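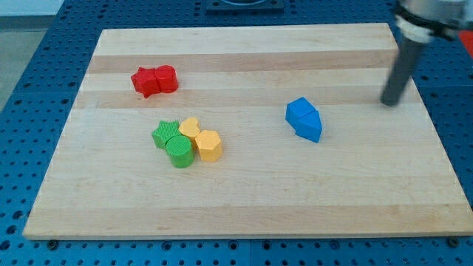

Programs > Youth and Schools > Cemthorpe Robotics Club > Reports

Progress report to the Mthembu Fund, second period

1. Where the project stands

The Cemthorpe club is using its grant to teach high school students to program a robot arm for sorting work. The task for this period was grouping plastic shape blocks by color on a wooden board. Red goes with red and blue goes with blue. Green and yellow may share a group, a rule the students chose so that the program has to handle one mixed case.

The club met twice a week after school. Students work in 2 teams, one on the arm program and one on the block finder, and they trade jobs halfway through the term. Trading cost us some time in January but we plan to keep doing it. Students who had only worked on the arm did not understand why the block finder was slow, and the other way around.

2. Results

The teams logged 1430 attempted moves during the period. Of these, 1154 ended with the block in the right group. The rest were logged as a missed pick, a dropped block or a wrong group. Missed picks are the largest share. Stars and hearts give the most trouble, as the approach angle matters more for them than for cylinders.

Blocks that touch each other are still a problem. The finder can read two touching blocks of the same color as a single large one. The students have a partial fix that looks at the outline from above - it works on pairs but fails on tighter clusters. This is the main item for next period.

3. Spending

Most of the money went to the work table and to the Vatum software seats. The seats cost less than budgeted and we would like to move the difference to travel for the Burnusport student meet. A revised budget sheet is attached.

4. Changes from the plan

The written student manual is behind. Six chapters were promised and 2 are in draft. Students are writing it themselves and the first drafts needed more editing than we allowed for. We ask to move the due date to the end of the next period.

The school visit day took place as planned. Visitors laid out the blocks and the students ran the program on layouts they had not seen before. Two runs had to be stopped and restarted by hand.

5. Next period

- Finish the fix for touching blocks
- Repeat the full set of moves with the new finder and compare the logs
- Complete the remaining manual chapters
- Enter both teams at Burnusport, if the travel request is approved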